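News from the Go table

Many of you have been kind enough to ask after our Go-playing arm, and I'm sorry it has taken me until April to write it all down properly. The short version is that Sosby (we did name it, and the name has stuck) spent most of the winter dropping stones. It would reach into the bowl, come up looking very sure of itself, travel across to the board and let go a little early, so the stone skittered off over the lines and took the position with it. We lost one very good endgame that way, and I still think about it!

Cormac Fitzgerald sat down with the logs one evening and went through 808 pickups, of which 30 ended in a drop. Every one of them came after the long swing back from the bowl, which gave him somewhere to start looking.

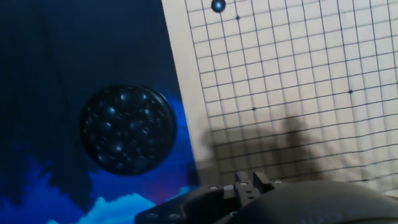 What was causing the early release?

A loose connector at the wrist. On the longer swings it lost contact for a moment, and the gripper took that as a signal to open.

Cormac has fitted a new connector from Stokard and tied the cable down with more slack, and he ran 524 more pickups afterward without a single drop. We have also slowed the swing a touch, so please be patient with it if you come along for a game, and do keep your hands off the board until the arm has gone all the way back to its rest position.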